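3.2 Clearing the desk

Storage at the Sarham rooms was mostly open shelving, and boxes tended to end up on the desks. We logged 520 moves over 40 sessions.
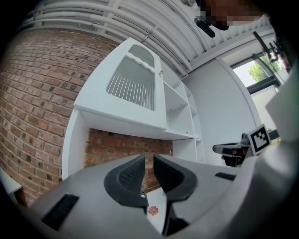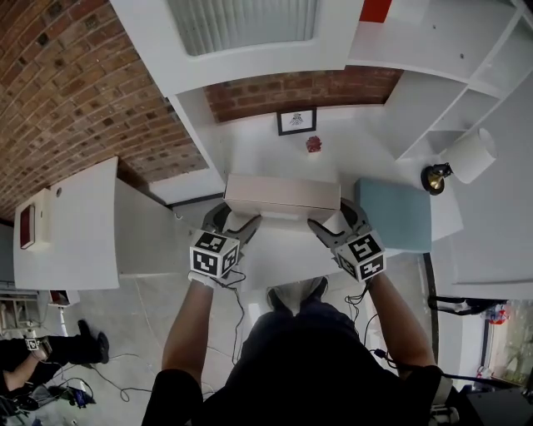

Figure 2. The white shelving by the brick wall; in the second view, a long beige box at the near edge of the desk.

Treloar, reading a draft, felt that long boxes should be coded separately from small items, and 32 moves were recoded.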